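Skemov Kitchen Set – README

Simulated kitchen episodes from the Brerville student robotics club
Maintainer: Jeptoo Mutiso
Status: in use for the spring project, frozen in April

1. Summary

Skemov is a small set of simulated manipulation episodes recorded by members of the Brerville club as part of the second-semester project. All episodes take place in one kitchen model. The set was made so that teams could train and compare policies on the same data before writing their own task code. It is small on purpose. A full pass over the data should fit in one club session on the shared workstation.

The set holds 2371 episodes. Of these, 96 are held out for scoring and are kept in a separate folder. Please do not train on the held-out folder, including for "just checking" runs. Last semester one team did this by accident and the scores for that round had to be thrown out.

2. The scene

The kitchen is a single L-shaped corner with a counter, a gas cooktop and a built-in oven. Wall color, cabinet finish and lighting are fixed across the set. Object placement changes between episodes within the limits given in the layout file.
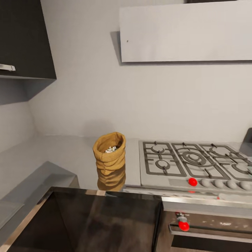 Fixed view of the cooktop and counter, with the sack standing to the left of the burners.

The counter and the oven front are reflective. This matters for anyone using color thresholds or simple blob tracking, as a mirrored copy of an object can be picked up as a second object. Two teams lost most of a session to this. Mask the counter edge first, or use the depth channel to reject the copy.

Units are meters and radians. The origin sits at the base of the robot, with x forward and z up. Camera poses are given in the same frame and do not need a further transform.

3. Folder layout

train/ – training episodes, one folder each
heldout/ – scoring episodes, same structure
layout/ – placement limits and scene settings
tools/ – loader, replay script, scoring script
notes/ – recording log kept by the teams

Each episode folder contains:

color/ – rendered color frames from all cameras
depth/ – depth frames, stored as 16-bit, millimeters
state.csv – joint positions, gripper opening, time step
action.csv – commanded joint targets and gripper command
info.txt – task name, random seed, operator code, result

Color and depth frames share the same index. The state file has one extra row at the end, which is the pose after the last action. The loader drops it by default. If you write your own loader, drop it yourself or your actions will be off by one.

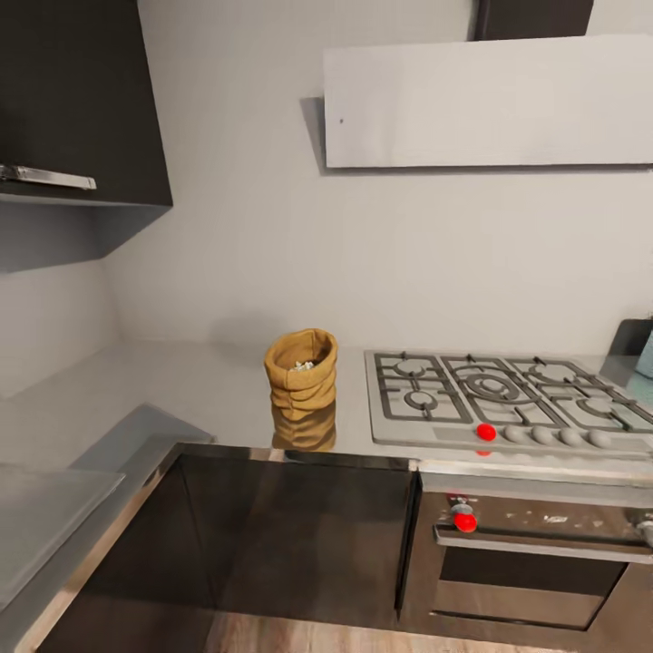 Episode numbers are not continuous. Gaps are left where a recording was deleted during review, and the numbers were not reused. Do not loop over a range. Read the folder list and sort it.

4. How the episodes were recorded

Operators drove the simulated arm with the Stakar hand controller, which the club built two years ago. The controller sends a target pose for the gripper, and the solver turns this into joint targets. When the solver fails, the arm holds its last pose. These holds are kept in the data and show up as short flat stretches in action.csv.

Each operator was given up to 45 seconds per attempt. Attempts that ran over were stopped and marked as timeouts. Operators could discard an attempt only before seeing the result line, so failed attempts are in the set in fair numbers. The result field in info.txt has one of three values: done, failed, timeout.

Operator codes are two letters and carry no personal information. The list that ties codes to club members is not part of the release.

5. Cameras

Each episode has several views. The fixed views are placed to cover the counter and cooktop from different heights and angles, and some are placed so that part of the work area falls outside the image. This was a design choice. Teams in earlier years tuned everything to one clean view and their policies failed as soon as it moved. 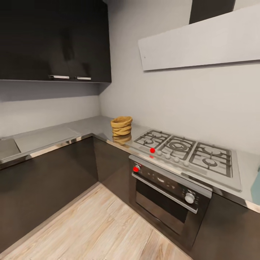

Camera choice is up to each team, but it has to be stated in the report. A policy that reads one view at training time must read the same view at scoring time. Before picking a view, open a few frames and check what it covers. One of them takes in the whole cooktop, with all five burners and the two small red markers around the stove, plus a good stretch of the floor, but the objects on the counter are small in it and low-resolution input will lose them. The markers should not be used as a shortcut for locating the robot – the scoring script may hide them.

Resizing is done in the loader. The default is a plain area resize with no crop. If you crop, crop both color and depth, and update the camera matrix. The replay script has a function for this and it has been tested. Please use it.

6. Tasks

The task name in info.txt is a short label, and the full wording is in layout/tasks.txt. Success is tested on the final state of the simulator, never on the images. A task counts as done when the object is inside its target volume and the arm has stopped moving.

Contact with fixtures is allowed and is not penalized. Contact force is not recorded in this release. Several people have asked for it, and the Petkov branch of the simulator does support it, but that branch uses a different time step and its episodes cannot be mixed with these.

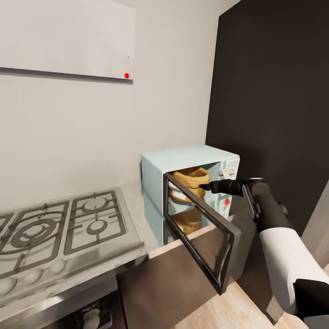 Scoring is run with tools/score.py. It takes a policy file and the path to the held-out folder, resets the simulator to each stored seed, and writes one line per episode. Run it on the shared workstation. Results from laptops have differed slightly in the past and are not accepted for the table.

7. Known problems

Depth values on glossy surfaces are exact in this set, as they come straight from the renderer. A real depth camera will not behave this way. Teams that plan to move to the physical arm should add noise and dropouts in training.

The gripper opening in state.csv is the measured value, while the one in action.csv is the command. They disagree whenever the fingers are closed on something. Several early reports treated this as a bug.

A few episodes marked failed look finished when replayed. In the ones we checked, the arm was still moving when the time limit was reached. We have left the labels as they are.

Frame times are simulator time. They say nothing about how long the operator took to think, and pauses in the controller menu are not recorded at all.

8. Use and changes

Club members may use the set freely for project work. Other school clubs may use it on request, provided the held-out folder is treated as described in section 1. Name the set as "Skemov Kitchen Set, Brerville" in any report or poster.

Report problems in the notes folder with the episode number, the file name and the loader version. Do not edit episode files in place. Fixes go into the next release, and the change list will be kept at the end of this file.

Changes
0.2 – removed duplicate seeds from train/, corrected camera poses for the low view
0.1 – first version shared with teams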